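Fan Wiki Project Report: The Tranham Class in the Zillgate Series
Media Studies, second-year project

1. Introduction

For my project I wrote a set of wiki pages for the animated series Zillgate. I chose the Tranham class, the supply ships of the Tullix fleet. These ships are in many episodes, but the wiki had only a short page about them, and this page had mistakes. My aim was to make a page which a new viewer can understand and an old fan can trust.

2. Sources

I used the television episodes first, and then the printed guide to the series, which has 384 pages. When the guide and the episodes do not agree, I followed the episodes and put the other version in a note. For example, the guide gives the Tranham two engine blocks, but every shot from behind shows three. I did not use fan drawings or the mobile game, where the ships are changed a lot.

3. Description of the class

The Tranham is a long, slow ship with a narrow bow and a wide cargo part at the back. It has very few weapons and normally travels with escorts. In the first season it carries only fuel and food. After the battle at Thepsuriya station, some ships of the class are changed to carry fighters, and the fans call this version the "late Tranham." The name is never spoken in the series, so I wrote it in quotation marks on the page.

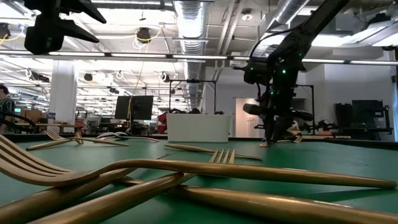
The hardest section to write was the Thepsuriya battle. The Tullix ships do not keep a line in this episode, and it took me three viewings to understand which ship is where. From far away they look like the gold forks scattered over the green table, pointing in different directions and some lying across others. The guide has a map of the battle with a clean formation, but it does not fit the episode. I wrote the events in the order they are shown and left the map out.

4. Work on the pages

I started in September with a list of all episodes where the class appears. Then I wrote the text, and other editors of the wiki checked it. They asked me to shorten the history section and to move my opinions about the design to the discussion page. At first I did not like this, but the article is easier to read now.

5. Problems and next steps

The length of the ship is still not clear. The guide gives one number, but the fighters would not fit inside a hull of that size. I left this field blank in the table. I would also like to add a page about the escorts, which have no article yet.

The last version of the page was saved on Nov 2, 2025.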